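Small Kitchen Counter FAQ

I get the same handful of emails every week since I started writing about living with one stretch of counter, so I finally put the answers in one place. Last updated December 28, 2025. If yours isn't covered, the contact form still works (slowly, it comes to me and I have a job).

How much counter do you have, anyway?

60 inches between the sink and the wall. That's it! My last apartment had more, and I used it worse - mail, keys, a bread machine I ran maybe twice a year.

Do you really keep a toaster AND a toaster oven out?

Yes, and I get more grumpy mail on this than on everything else put together. The toaster is for mornings, when three of us want toast and want it now. The toaster oven does dinner: potatoes, fish, reheated pizza, a small tray of cookies. I tried giving up the toaster in September and my family was not nice to me. If you only have room for one, get the toaster oven and learn to be patient about bread.

Can I store stuff on top of the toaster oven?

Please check your manual first, they're all different. Mine says nothing on top while it's running and I stick to that. A dish towel ends up there when it's off, and it comes down before I touch the knob. No plastic, ever. I lost a perfectly good lid that way.

What's the deal with the little shelf with the drawer?

It's a wooden shelf unit that stands right on the counter, with a drawer box underneath. My friend Violeta Garrido was getting rid of it and I grabbed it before she'd finished the sentence. You get a second level for plates and small things, and a drawer where you'd otherwise have a dead space full of crumbs. 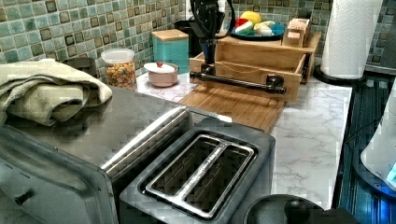
I did change the handle. The old knob was tiny and I could never get hold of it with wet hands, so I went for a black pipe-style one you can grab any which way. It took 2 screws and one trip back to the store for shorter ones (measure the thickness of your drawer front, I beg you).

What goes in the drawer?

It changes! Tea bags for a while, then birthday candles and tape, then nothing. I empty it completely every so often and only put back what I went looking for. Dorota Bielecka wrote in to say she keeps all her packed-lunch bits in hers, and I may steal that.

Clear containers or pretty canisters?

Both. Cereal goes in clear plastic, so I can see when it's running low before somebody has a meltdown at breakfast. For things I buy on a schedule, I like a canister with some color to it. Mine is turquoise with a light wood lid and it makes me happy against the tile. Wash and dry the lids separately, and don't soak the wooden ones.

Doesn't mosaic tile look busy with everything else out?

A bit, sure. I stick mostly to colors that are already in the tile, greens and grays and that teal, and let one or two small pieces be the odd ones out. I have a pink bowl with a red knob on its lid that goes with nothing at all and I won't hear a word against it.

Where do you chop?

On a bamboo board, in the middle of the counter. It stays out. When I kept it in a cabinet I'd get lazy and cut limes on a plate. Oil it when it starts looking chalky, and stand it on its edge to dry.

How long does the reset take at night?

8 minutes if I don't get distracted. Crumb tray, wipe, containers back against the wall, board washed, drawer shut. The play food goes back on its blue plate on top of the shelf, watermelon slice and all - I used to carry it to the toy bin every evening and it was back in the kitchen by breakfast, so now it has a spot.

Can I send you a photo of my counter?

Please do! Tell me the length in inches and what's bugging you the most. I'm doing another round of reader kitchens once I've caught up on the ones from the fall.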